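Bunside block-push set: data card and fault notes

Maintainers: Negin Karimi, Segundo Ccori
Fault review: Flor Yupanqui
Card last edited April 13, 2022

Summary

Bunside is a simulated tabletop set recorded in the Wemow renderer. A FANUC arm with a two-fingered gripper works over a white table, with small colored blocks and a translucent blue corner guide. The release holds 3233 episodes. Of these, 1328 are marked fault_suspect and should not be used for training without reading the notes below.

Known fault: contact loss at the guide

The guide is loaded as two thin collision bodies. In builds before the May patch, the solver dropped contacts between a block and the guide when the fingertips were close to both. Blocks could then pass through a bar with no force reported. The fault is confined to the low part of the approach — episodes that end above the clearance height are not affected.

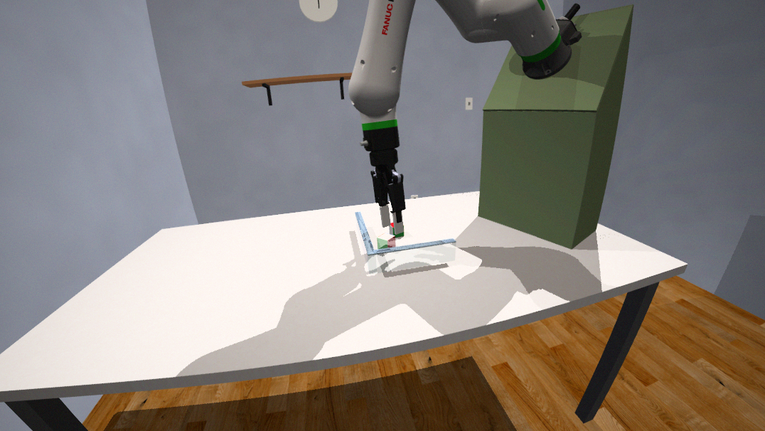 Gripper low over the table, next to the blue corner guide.

The renderer and the solver keep separate copies of the guide mesh. A correct render is therefore no evidence that the collision body was active. Check the contact log.

How the fault was found

Fredy Giraldo replayed 500 episodes with the solver step halved. Final block poses differed from the recorded ones in episodes where the log showed zero guide force. The same replays with the guide removed matched the recorded poses to within tolerance.

Camera views

Each episode has two views. The side view is the better one for finger height. Block position relative to the bars is easier to judge from the raised view, but the arm shadow can fall across the table and upset threshold-based segmentation.

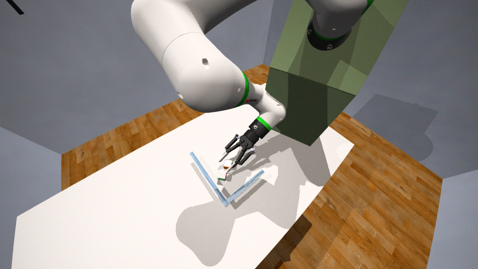 Using the flagged episodes

Filter on fault_suspect = 0 for policy training. Flagged episodes remain in the release for work on fault detection. Their joint states and gripper commands are valid; block poses after first contact are not.

Do not use flagged episodes to set force limits on a physical cell. Zero guide force in the log is a solver error, and a limit derived from it will be wrong.

Open items

Rerun of the flagged episodes on the patched solver — assigned to Flor Yupanqui.
Shared mesh for renderer and solver: not started.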